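Thirty Days of Proper Breakfasts

September 8, 2024

I have a new favorite part of the day and it starts before seven! Back in April I was still eating breakfast over the sink, usually a heel of toast and whatever coffee was left in the pot, and I would have told you I just wasn't a breakfast person. Then I moved to the top floor on Viderbridge Street, which gets the sun first thing, and it seemed a waste to stand in all that light with crumbs down my shirt.

So I gave myself 30 days. Sit down, eat something I made, no phone. I'm on day 30 this morning and I have no plans to stop.

The first week was all eggs. I scrambled them, I boiled them, I made a very sad omelet that I ate with great pride anyway. Then I got bored and started on oats, and I have to tell you about the oats. Toast them dry in the pan first! Three or four minutes, keep them moving, until the kitchen smells like popcorn. Then in goes the milk (I use 300 ml for a small bowlful) and a good pinch of salt. I'd been making them with water in the microwave for years and thinking that was all an oat could do.

Week two was when I found the Skunska bakery, down the hill past the bus garage. They do a dark rye with caraway that comes out at half past six, and if you get there early enough it's still too warm to slice. I walk down in my slippers some days. It's 346 steps from my door, a thing I know because my watch tells me whether I want it to or not.

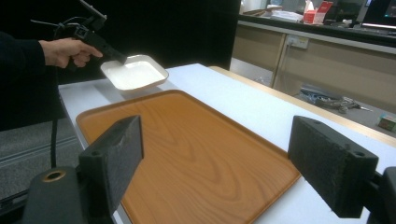

The rye is best on its second day, toasted hard, with butter and plum jam. I made the jam myself! It was my first try and it set a bit too firm, so you sort of lay it on in slabs, but the flavor is wonderful, sharp and dark with a little cardamom in it. I got seven jars and I'm already down to four. If you try it, stop cooking sooner than you think you should, and put a saucer in the freezer to test a drop on.

Other things I've loved: cold rice fried with a scallion and an egg, cottage cheese with black pepper and tomatoes (the tomatoes are so good right now), and leftover baked sweet potato with yogurt. The one flop was a green smoothie. It tasted like a lawn, and I was hungry again by nine.

What surprised me most is how much I like the sitting. Twenty minutes with the window open, the neighbor's radio going, pigeons arguing on the roof across the way. I get to work in a better mood and I've stopped buying those awful muffins from the lobby.

Next up is yeasted waffles, where you mix the batter the night before and leave it out on the counter. I've got the flour, I've borrowed a waffle iron, and I'm starting a batch tonight. If you have a recipe you swear by, please leave it in the comments!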